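About Tratitetti

9 December 2019
By Vinzenz Wyss

Been meaning to redo this page for ages. The old one still had the fax on it. So, quick version first, longer version underneath for anyone who wants it.

We make supports for feet and wrists. Insoles, heel cups, arch pads, wrist splints. Some off the shelf, some made to your shape. Started in 2000, same street in Durkik ever since, although we've moved across the road. You can buy from the website, by phone, or come in and try things on.

How it started

I was fitting shoes for a living. Mostly walking boots, some work boots. Same conversation every day: heel hurts first thing in the morning, eases off by lunch, comes back when you sit down for your tea and get up again. People would buy a dearer boot and hope. Sometimes it helped. Quite often the boot was fine and the thing inside it was a bit of card with foam glued on.

So I started cutting my own. Cork sheet, a bread knife at first, then a proper skiving knife, then a second-hand grinder that frightened the dog. Gave them away to customers who moaned the most. They came back for another pair and offered to pay, and that was more or less the business plan.

The name is nothing clever. It was what my niece called the slippers she had as a toddler. It was short enough to go on a heel stamp. Spelt with four Ts, people always leave one out when they email, so we've bought those addresses as well.

What we make now

Insoles are still the bulk of it. Full length and three-quarter. The three-quarter ones go in dress shoes and most court shoes, stop before the toes, and don't need trimming. Full length ones do need trimming usually. There's a line on the underside, cut outside it first, try it, then take off a bit more. You can't put it back on! We do replace them if you've gone wrong but please ring first and don't just post us the bits.

Heel cups come in firm and soft. Most people ask for soft. A fair number of them end up with firm. If you're on concrete all day then start with firm and give it a week.

Jestix is our wrist range. It came along later and a bit by accident, a customer who had insoles from us was a piano tuner and wanted something that would hold her wrist level at night without making her hand sweat. We tried all sorts. The shape we ended up with has a removable stay on the palm side and a strap that closes with one hand, which matters if the other hand is the sore one or if you're wearing 2 of them. Left and right are different. Check the letter on the label before you open the bag.

Made to measure is by appointment or by post. We send a foam box, you stand in it, you post it back. Stand in it once. Not twice. If you wobble, say so on the form and we'll send a fresh one.

What we don't do

We're not doctors and we don't pretend to be. We can't tell you what's wrong with your foot. If it is hot, swollen, numb, or has come on suddenly after a fall, go and see someone before you spend anything here. Same if you have diabetes, or poor feeling in your feet for any other reason. An insole that rubs on a foot that can't feel it is a bad thing to own. We'd much sooner lose the sale.

We also don't do knees. People ask. There are good firms who do knees and we're happy to tell you which ones if you phone.

No magnets, no copper, no "energy" anything. Not having a go at those who like them. Just not what we know about.

How they're made

Top covers are cut in the front room, shells are heated and pressed in the back, grinding is done in the lean-to with the extractor on. Everything gets looked at before it's bagged, under a lamp, by whoever didn't make it. That rule has been in place since the early days and has saved us a good deal of embarassment.

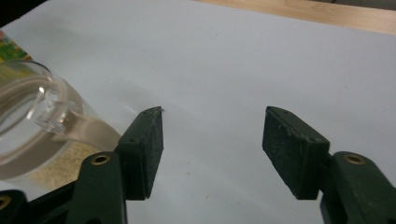
Close-up over the white tabletop.

Cork comes in as sheet and as granules. Foam is in several densities, I won't bore you, but the colours tell us which is which so please don't ask for it in blue. Blue is the very firm one. The top cover fabric is from Savolainen, we have bought from them for a long time and they still send a person out when a roll is wrong. Leather covers on request, takes longer, smells nice.

Offcuts go to a school nearby for art lessons. Ground cork goes on our own flower beds, where as far as I can tell it does nothing at all.

The people

There are 4 of us full time, plus help in the run-up to Christmas and again in February when the walkers start thinking about spring. I still do most of the made to measure fittings. Everyone here can answer the phone and everyone here has worn the products, including the splints, which is a strange way to spend a night if your wrist is perfectly all right.

We don't have a sales team. If somebody rings you up claiming to be from Tratitetti and offering a discount on a care plan, it isn't us. There is no care plan. Put the phone down.

The shop

Ground floor, door is on the side not the front. The front one sticks. Ramp from the car park, handrail on the left going up. There's a bench and a couple of chairs with arms, which are easier to get out of if your hips are bad as well. Bring the shoes you wear most, not the best ones. Bring the horrible ones. The worn patch on the sole tells us more than a long chat does. Socks too, the kind you normally wear.

Fittings take as long as they take. No charge for trying on. For made to measure there's a deposit, comes off the final price.

Dogs fine. Bikes can come inside if it's raining.

Ordering from us

Off the shelf things go out the same day if you catch us before the post goes. Made to measure is slower, and slower again before Christmas, so if it's a present think about a voucher instead. (A voucher for insoles. My brother in law was thrilled.)

Returns: if they're clean and you've not cut them, send them back whenever. If you have worn them and they aren't right, ring. Often it's a five minute job with the grinder and we'd sooner adjust a pair than refund it, but we'll refund if you want. Splints can't come back once they have been slept in, sorry, hygeine.

Wearing them in: an hour or so the first day, bit more the next, and so on. Your calves might grumble. If it's actual pain, stop and take them out. Don't push through it. Something's the wrong height and we can fix that.

How long they last depends on you. Postal workers get through them. I have one customer, retired, gardens a bit, still on a pair he's had for over 10 years. I've offered to replace the covers and he says no thank you.

Washing. Cool water, drop of washing-up liquid, wipe, leave flat to dry away from the radiator. Not the machine, not the tumble dryer. The shells go soft with heat, that's how we shape them in the first place, so a pair left on the dashboard in July will come back looking like crisps.

Trade and clinics

We supply a handful of clinics and shoe shops. Trade list is on request, minimum order is small. If you're a podiatrist and want blanks to grind yourself, we do those, both densities, heel post or flat. Send a note with your sizes and how you like the edges left. We keep your preferences on a card so you only have to say it the once.

If you'd like to come and see how it's done before ordering, say so. Mornings are better. It's noisy after lunch when the grinding's on.

What's next

A narrower Jestix for small wrists, been promised far too long. The sample's on my desk and the strap wants moving a touch. A thin insole for cycling shoes, maybe. New foot measuring stand for the shop, the old one has lost its numbers at the end people use most.

The website will get a proper size chart as soon as I've worked out how to put one on. Until then ring and we'll read it out to you.

Getting hold of us

Phone is best. Email gets answered but in the evenings. Contact form works again now. If you've got a question about an order please have the number off the packing slip, it's top right, and tell us what shoe they're going in.

Recent
Which heel cup, firm or soft?
Trimming a full length insole without ruining it
Jestix: left or right, and how to tell
Last posting dates for Christmas
Insoles in wellies, some thoughts
Standing in the foam box, step by step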